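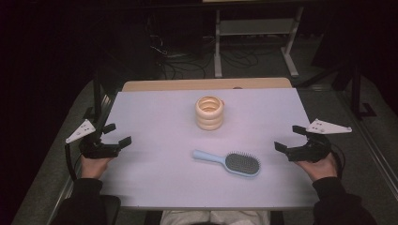
**陶艺工坊 · 釉料组　工作本**

2022年11月27日，阴，屋里比屋外还冷一点

主题还是那个老主题：米白哑光釉，代号 Wonari。从十月写到现在，本子已经换了一本，前一本放在配料柜上层，封皮沾了一块钴蓝的就是。要对照旧数据的同事自己去翻，翻完请放回去，夹在里面的试片标签别抖掉，那些标签是后来补写的，和页码对得上，掉了就再也对不上了。

今天先记昨晚开的那一窑，再记今早配的新料，最后是几件拖了很久的杂事。我知道自己写东西啰嗦，可是每次想写得短一点，过两周回来看就看不懂自己当时在说什么，所以还是由着性子写吧，大家挑着看。

## 昨晚那窑

装的是试片和几只小碗，坯都是 Hayes 的白泥，素烧过的，擦过灰。上层放试片，中层放碗，下层放了两只厚底的花器，花器是搭车烧的，釉是旧桶里的透明釉，不算在这次里面。

升温照旧曲线走，前段慢，中段正常，到顶以后保温25分钟。这个保温时间我犹豫过，上次没保，釉面上有一片细针眼，碗心尤其多，用指甲刮能感觉到。这次保了，针眼确实少了很多，碗心还有几颗，口沿没有。我不敢说全是保温的功劳，因为这次的釉浆过筛也比上次过得认真，两件事一起改了，回头说不清是哪件管用。唉，每次都提醒自己一次只改一样，每次到了配料台前又忍不住顺手多改一点。下一窑老老实实只动一样。

降温是这次真正想看的。以前都是到点断电，让窑自己凉，这次用 Derkis 控温器设了一段慢降，降到釉料差不多不再动的那一段再放手。控温器的菜单还是一如既往地难用，设降温段要先进高级菜单，退出来的时候如果按的是返回键，刚才设的就没了，必须长按确认键等它响一声。我在窑前站着按了好几遍，第一遍设完退出来一看，曲线还是老的，幸好开火之前多看了一眼！以后谁用都请记得：听到响声再走。

慢降的效果比我预想的明显。同样一桶釉、同样的浸釉时间，和十月那批试片摆在一起，新的这批光泽收得更均匀，旧的那批斜着看会有一种油油的半亮，像放久了的蜡纸。新的没有那层油光，手摸上去是细的、润的，有点像晒干的鹅卵石。我在窗边来来回回看了好半天，换了好几个角度，又拿到灯底下看，都还成立。心里挺高兴的，泡了杯茶庆祝了一下，茶泡得太浓，睡得很晚。

不过也有不好的地方，一条一条记：

- 碗的外壁，靠近圈足的地方有缩釉，露出来一条坯，不宽，弯弯的，像小虫爬过的印子。
- 上层靠窑门的试片颜色偏冷，发灰，其他位置是暖的米白。
- 有一片试片粘在垫片上了，是我自己底部没擦干净，怪不得别人，也怪不得釉。
- 铁匙子划过以后留灰线，拿去污膏能擦掉，但要用力。

缩釉我想来想去还是生料太多。配方里的高岭土全用生的，干燥的时候收缩大，釉层稍厚就先裂出细纹，进窑以后裂纹两边的釉各自往回缩，就露坯了。施釉之后第二天早上我就在那个位置看到过几道很细的裂，当时拿手指抹了抹，以为抹平就没事。现在看来抹是抹平了，底下没有抹实。下次再看到这种裂，直接洗掉重上，不要心疼那点工夫。

偏冷的那几片，位置都在门缝附近，门缝的纤维条该换了，压扁的地方用手电从里面照，外面看得见光。这件事十月就写过，写完就忘，今天重新写一遍，字写大一点。

**窑门密封条要换！**

## 今早配的新料

基础配方没有大动，长石用的 Jimwood 新到的那一袋。旧袋和新袋都是同一个牌子、同一个编号，可是粉的颜色看着有一点点差别，新袋更白，捏起来更滑。保险起见，旧袋底下那点我留出来装了罐，罐上贴了“旧”字，将来如果颜色跑了，好歹有个东西可以对比。请大家千万不要看它剩得少就顺手倒进新袋里，我知道这是好意，但是拜托拜托。

这次每份干料总量称300克，够浸一排试片，再多也是浪费。配了两份，甲和乙。甲就是原样照搬，用来看新长石有没有影响；乙把一部分生高岭土换成煅烧过的，化学上算下来还是那个成分，换的时候要把烧失的那一份重量扣掉，不能一比一地换，这个道理讲过很多次了，我今天自己还是差点直接一比一，笔都落到纸上了才想起来划掉。本子上那一团黑的就是。

称料的顺序我还是习惯先称量大的，最后称量小的，称完一样在配方旁边打一个勾。有人喜欢一口气把所有罐子都摆出来，我不行，我一摆出来就会糊涂，到底哪罐称过哪罐没称过，盯着看也看不出来。所以我是称一样收一样，罐子盖好放回架上再拿下一样。慢是慢一点，可是心里踏实。戴口罩就不用多说了，台子上的灰用湿海绵擦，别用刷子扫，扫起来一屋子都是。

水先放，粉后加，加完不搅，让它自己吃水。这一步很多人着急，粉一下去就拿搅拌棒打，结果打出一堆小疙瘩，外面湿里面干，过筛的时候全糊在筛网上，还得一点一点用刮片压。静置一阵子，看着粉面自己慢慢暗下去、沉下去，偶尔冒个小泡，其实还挺好看的，我今天就趴在桶边看了一会儿。之后再搅就很顺，过筛也轻松，两份各过了3遍。

甲过完筛感觉和以前一样，挂手指很均匀，指甲的轮廓还看得见一点。乙明显稀，明明水是一样多的，这也在意料之中，煅烧过的粉不怎么撑浆，黏性下来了。放了一会儿回来看，乙的桶底已经有一层沉的，棒子插下去有点涩。加了一点点泻盐溶液，搅开，再放，好多了。泻盐溶液一滴一滴地加，加多了会变成豆腐脑，变成豆腐脑就只能等它自己慢慢松下来，急也没用。
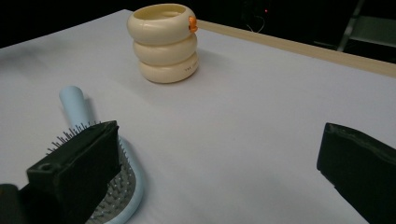 说到哑光，想多写几句“什么样才算哑得好看”，因为组里聊起来常常各说各的。有人说哑光就是不反光，照这个标准，没烧熟的釉也不反光，可那是干的、糙的，摸着像粉笔，茶水倒进去第二天就吃进去一圈颜色。我自己想要的哑光是烧熟了的，里头有细细的晶体把光打散，光还在，只是软。口头上很难讲清楚，不如看照片里那摞叠起来的米白色圆环：表面是柔的哑面，三层都鼓鼓的，外弧上能看见高光，可那高光很温和，边上慢慢化开，没有一个刺眼的白点。顶上那圈开着口，里面的内壁颜色比外头深一点、黄一点，这个关系我也很喜欢，做碗的时候内暗外亮，暖的颜色往里收，人会想把手伸过去捧。釉要是能烧到这种程度的软，我就心满意足了。当然它那个颜色和我们的 Wonari 还不完全是一回事，只拿来说光泽和明暗，配方该怎么走还得看试片。

顺着这个话再说试片的形状。我们现在用的试片是平板弯成的直角片，好做、好摆，立起来能看流动，躺下能看积釉。可是看哑光它不太够，平面上光是一整片的，你转一个角度它就整片亮，再转一个角度又整片暗，哪个都不像碗上真实的样子。鼓的面就不同，一个面上从亮到暗全都有，软不软、化得开化不开，一眼就明白。所以我打算给哑光这一组专门拉一批带弧度的试片，用拉坯的办法，先拉一个没底的圈，外壁推出弧来，稍干以后竖着切成一块一块。这样每块都有弧，又有一条切口能看坯色，背面还写得下编号。

昨天傍晚已经拉了一个圈试手，推弧的时候推过了，最鼓的地方薄得能透光，切的时候刀一压就瘪了下去。泥偏软是一个原因，再就是我太贪，想要鼓一点、再鼓一点。今天早上把它揉回去了。重新拉的这个收敛了一些，壁厚留得足，现在盖着塑料放在湿柜里，大约明天能切。切的时候用线还是用刀，我还没想好，线切面干净，可是遇到弧面会飘；刀稳，但容易把边压毛。都试一下吧，反正泥有的是。

## 浸釉手感，趁没忘赶紧写

下午浸了甲和乙。坯先用湿海绵轻轻抹一下，抹完等表面的水光退了再浸，水光没退就浸，釉会挂得薄，还会往下溜。夹子夹的位置尽量靠底，夹痕用毛笔点一滴釉补上，等干透了用手指腹磨平。

甲，浸下去心里默数到3，提起来，轻轻抖一下，翻正。干得很快，表面颜色由深到浅像潮水往后退一样，退得均匀就说明厚薄也均匀。有一只碗退的时候在腰上留了一条深的，半天不退，那里一定是厚了，我记下了碗底编号，出窑的时候单独看。

乙干得慢一些，面上更粉，轻轻一碰就掉，袖口蹭一下都会留痕。煅烧过的粉没有黏性就是这样，搬的时候只能捏着圈足。我想过加一点胶，工作室里有现成的，后来忍住了，理由同前：一次只改一样。这回算是做到了，自己给自己记一朵小红花。

干了以后用放大镜看了一遍裂纹。甲在圈足上面又有那种细裂，和上次同一个位置，乙没有，一条都没有。光看这一点就已经很值得了，进窑以后是不是真的不缩，还要等开窑再说。有裂的甲我没有洗，特意留了一只照旧抹平，一只完全不碰，另外的洗掉重上，想看看三种处理出来有多大差别。前面刚写过见到裂就洗掉，这里算是明知故犯，为了做比较，请同事们不要学。

圈足那个位置为什么老是出事，我倒有个想法。我们碗的外壁走到圈足有一个很急的转角，浸完翻正的时候，釉会往那个角里积，看着不厚，拿针挑开来看，比旁边厚不少。修坯的时候把那个角稍微修圆一点，或者浸完以后用气球吹一下，把积的那点吹散，可能比改配方还省事。下一批碗修坯的时候我会修一半圆的、一半照旧，都用甲釉。

## 耐不耐用

哑光釉好看归好看，最后要装饭装菜的，耐不耐用绕不过去。昨晚那窑里挑了一片最满意的，掰成两半，一半泡在白醋里，一半留着对比。泡的那半今天拿出来看过一次，斜着对光还看不出差别，摸着似乎也没有变糙，放回去继续泡。容器盖子上写了“釉片泡醋，勿倒”，就在水池左边，洗东西的时候留神一点。上次那一杯就是被当作脏水倒掉的，试片还好从滤网里捞回来了，可是没人说得清泡了多久，等于白做。

划痕那件事，我把家里的旧餐勺带来了，在碗底来回刮，留的灰线是金属蹭上去的，釉面本身没有伤，用放大镜看得很清楚，线是浮在上面的。道理也懂，哑光面微观上是不平的，像细砂纸，会把勺子磨下来一点点。能不能接受要看用途，做茶具我觉得完全没问题，做西餐盘就要再想想。也许内壁上透明釉、外壁上 Wonari，里面滑外面柔，交界放在口沿，可是两种釉碰在一起会不会起泡或者流下来，又得做一轮试片了。想做的事情永远比窑位多。

## 杂事

釉桶盖子请扣紧。今早有两桶盖子是斜着搭上去的，边缘一圈干壳，一掀就掉进桶里，又得重新过筛。

细筛的网有一个角脱开了，我用胶粘了，暂时能用，刮的时候别往那个角使劲。备用的在第2层抽屉，用塑料袋包着，那个网更细，过粗料会堵，别拿错。

Hayes 白泥剩得不多，墙边那几包里有一包已经拆开过，封口松了，摸着边上有点硬，先用它，切成片夹湿布闷一夜再揉就行。

回收泥的桶又混进了带釉的碎坯，我挑出来将近25块，手都泡皱了。带釉的坯和干净的坯一定要分开，混进去以后那一桶泥烧出来会有莫名其妙的小亮点，做别的也许还能说是装饰，做试片就彻底不能用了。

石膏板背面发霉了，搬到窗台上晒着，这几天没太阳，估计要晒很久。别放在窑顶上烤，石膏烤过了头会酥。

## 下一窑

装窑顺序先写在这里：上层靠门的位置放普通垫片挡一挡，不放试片；中层放甲和乙的碗，交错着放，左边一只甲右边一只乙，免得位置的差别和釉的差别搅在一起；弧形试片如果来得及素烧就放下层，来不及就算了，等再下一窑。升温、保温、慢降都和昨晚一样，一个数字都不动。

开火之前先看控温器屏幕上有没有那一段降温，再看观火孔的塞子在不在，再看密封条。密封条如果还没换，就在这一页的空白处写一个“没”字，我回来看到自己会脸红的。

乙桶今天收工前又搅了一次，桶底没有硬块，泻盐加得刚好。桶上贴了黄标签，明早第一件事是再摸一次桶底。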